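Ticket 857: label printer skips every second label
Product: Skido desktop label printer
Site: Prirkemton, parts receiving
Status: Closed

Reported
Printer feeds one blank label after each printed one. Started in November after the stock was changed to Trandedeck 70 mm rolls. Bin labels for molded parts are affected, carton labels are not.

Checks
1. Cleaned gap sensor. No change.
2. Test page from the printer menu: blank label still fed. Driver ruled out.
3. Read stored label length: 93 mm. New stock measures 34 mm.

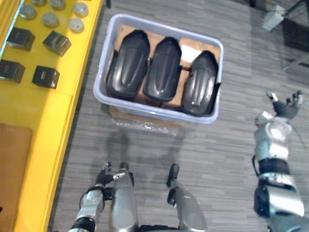 4. Ran media calibration with the new roll loaded. Stored length now reads 34 mm.
5. Printed a full batch from the Probert queue. No blanks.

Cause
Calibration not repeated after the stock change.

Follow-up
Calibration step added to the roll change sheet. Reopen this ticket if blanks return.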